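3.2 Reuse of desktop computers before recycling

Studies of household electrical waste have mostly looked at what happens once an item reaches the shredder. Less has been written about the months or years before that, when a machine that still works sits under a desk or in a cupboard. In our survey, 272 households in Rurell said they had at least one desktop computer that was no longer used. Most had not decided what to do with it. The reason given most often was worry about personal files left on the drive, followed by not knowing where to take it.
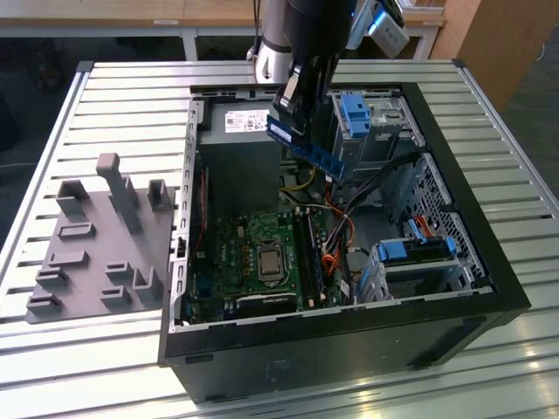
Reading time for this section: 2 min

Figure 2. Desktop tower on its side with the side panel removed. The processor is in its socket, and the pair of memory slots is to the right of it.

The Pacheco reuse centre accepts desktop computers from the public without charge. Each one is logged at the counter, and the donor is asked its age, whether it was working when last switched on, and whether the drive may be wiped and kept. Donors who say no are given the drive back in a paper envelope. Thoroddsen, who kept the counter records for the length of the study, found that this offer changed people's minds more often than the written promise of data wiping did. Unnur Thoroddsen's notes also show that many donors had already been turned away by a shop.

Age was a poor guide to whether a computer could be used again. Some of the older office models needed only more memory and a new drive, while newer home models were sometimes held back by a failed power supply of an unusual shape. We therefore sorted by fault and by the cost of the missing part. The upper limit for parts was set at 18 pounds per machine, a figure agreed with the centre in February and left unchanged afterwards. Machines above the limit were stripped for spares.

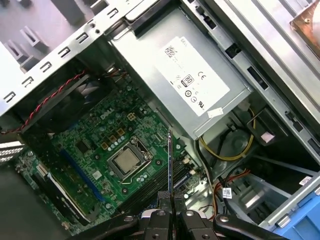 Memory was the spare most often asked for, and also the one most often mislabelled in storage. The centre had been keeping modules of different generations in the same drawer, which led to wasted time at the bench. After the drawers were divided, bench staff reported fewer wrong picks, although we did not time the work and cannot put a figure on the change.

Demand was uneven. Schools wanted matching sets and would wait for them. Families referred through the Skidusance advice service wanted a single machine quickly and did not mind which model it was. The stock list, kept in Prustorex, did not separate these two groups, so a family could be left waiting while usable machines were held for a school order of 300. The centre now sets aside part of each intake for single requests.

Two limits should be noted. The survey reached only households that answer post, and it is likely that people who had moved recently were missed. The counter records also depend on what donors said about their machines, and a computer described as working was not always found to be so. Section 3.3 deals with laptops, where the battery raises separate questions about storage and transport.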